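When Dilani Mollah talks about the Wimska robotics club, she starts with the juice. "We went through 34 cartons before April," she says, laughing, "and I still can't look at breakfast the same way."

The club has 14 students this year, and their project for the Josetlow open day is a drinks server with two hands. Dilani, who looks after the hand control with Tõnu Kivi, says the fingers gave them the most grief - "you squeeze a glass a little too hard and, well, you buy another glass!"

I asked Tõnu what he was proudest of, and he thought about it for a good long while. "The thumbs," he said at last. "We used to grip only from the sides, and it never felt safe to me. Now the thumbs go under the cup, and I can breathe while it's filling."

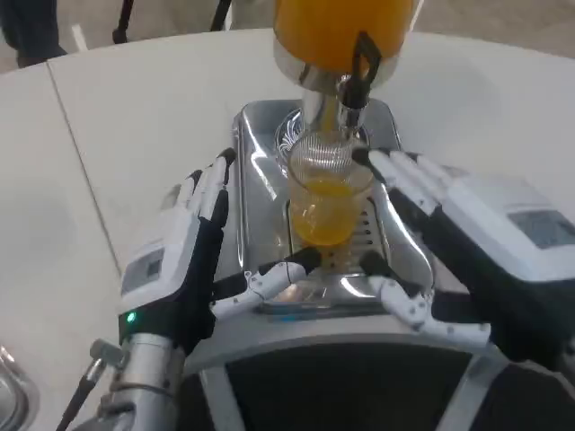

Page last changed: 28/01/2023

Dilani would like the hands to work the lever next. Tõnu wants to try paper cups first - "softer, and so much harder," he says - and they were still debating it, very cheerfully, when I put my coat on.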